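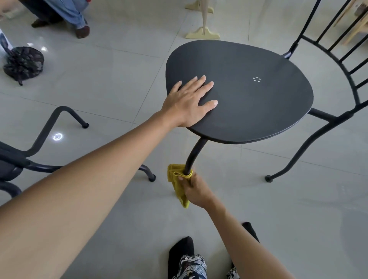 Can't I just order the arm first and sort out the rest when it gets here? You can, and I did, and I ended up paying for the same freight twice. So my answer to the reader of the last version who asked is: please go through this section before you send anybody any money.

2. Planning and budget (before you order)

Last changed 19 Mar 2018

This section covers what to decide, measure and price before you buy a Tarier wiping cell. Unpacking is section 3 and wiring is section 4. If your Tarier is already sitting in a crate by the door, do steps 3 and 4 anyway and then skip ahead.

2.1 Decide how many arms you need

I wanted one arm. One arm is cheaper, it takes up less bench, and the sales sheet makes it look like plenty. Then I watched how chairs get wiped by hand, and it's a two-handed job nearly all the way through. One hand lies flat on the seat with the fingers spread, the other has the cloth wrapped around a leg. Take the first hand away and you need something else to hold the chair.

1. Pick the most awkward piece you expect to clean. For me it's a black metal chair with curved tube legs and a backrest made of thin bars.

2. Wipe it yourself, start to finish, and write down each time your second hand does something other than hold the piece still.

3. If the second hand only ever holds, price one arm and a clamp. If it turns the piece, feeds the cloth or swaps grips, price two arms.

Note: the Rutby clamp fits flat seats and boards. I haven't got it to sit well on anything with a rounded edge, and I've tried pads, shims and a folded towel (the towel was the best of them). Budget for a shaped pad if your seats have soft corners like mine do.

4. Ask Tirnoseck for both quotes at the same time. They'll hold the pair open together, and it's much easier to compare when the cable sets and mounts are listed the same way on each.

2.2 Measure the space

Do this with a tape measure and a real chair on the spot, please, and not from the floor plan! The plan for my room left out a radiator.

1. Put the piece where it will be cleaned. Walk all the way around it.

2. Measure from the center of the piece to the nearest wall, shelf or other furniture. The Tarier wants 88 cm clear on the side where it's mounted. The other sides can be tighter, but leave yourself room to get in and lift the chair out.

3. Look at the legs. Splayed legs reach well past the seat, so measure from the foot caps.

4. Check the floor. On shiny tile I'd price a rubber mat from the start, and a matte one, as glare gave my overhead camera fits until I covered the tiles. Grout lines are no trouble for a fixed mount. For the rolling base they can be, so mention them when you ask for the quote.

5. Mark the whole area with tape and leave it there for a few days. You'll find out who walks through it, and where people like to sit down, and where the trash bags get parked.

Caution: the marked area has to stay free of people while the arm is powered. Seated on the floor next to it counts as inside. If you can't keep the area free, add the gate kit to your budget now. It doesn't retrofit neatly and the bolts come in a separate order.

2.3 Price the small stuff

Everyone budgets for the arm. What caught me out was the pile of little things, so I keep them on a page of their own.

Cloths. I go through microfiber faster than I ever did by hand, because the gripper pinches harder and always in the same place. My first order was 200 and I should have opened one pack and tested it before buying the lot. Get a color that stands out against your furniture – yellow on black metal is easy for the camera and for you. Thin cloths go around a tube better than thick ones.

Gripper pads. Soft ones for painted metal. Buy a spare pair up front.

Mat, tape, foot caps. The mat is the only one of these that costs real money. Keep a few foot caps in a drawer, as they work loose when a chair gets dragged.

Calibration visit. Tirnoseck charged me $346 for mine, travel included, and it was the best money in the whole project. Ask what they charge for your area before you put down a figure. I did my own calibration the second time and lost an afternoon to it.

Note: leave a line for practice furniture. You'll want at least one chair that can get scratched without anyone being upset.

2.4 Plan the dates

1. Count back from the day you need the cell working. Delivery to our shop in Pringle took 6 weeks, and the mount came after the arm.

2. Book the calibration visit when you place the order. I waited until the crate arrived and the first opening was in May.

3. Keep cleaning by hand during the first stretch. Don't cancel any help you have, and don't sell the old workbench yet (I wish I had mine back).

4. Set aside time to write down your wiping order for each piece. Seat, legs, backrest is what I use, with the bars of the backrest done one at a time. The bars are slow. If your furniture has lots of them, ask for a trial on your own piece before you sign, and send the real chair if they'll take it.

Caution: a deposit on the Tarier locks in the mount type. Ceiling, bench or rolling base – have that settled in writing before you pay. Changing mine meant sending the plate back, hence the two freight bills.

Once you have the arm count, the taped-out area and a page of small stuff with prices next to it, go on to section 3.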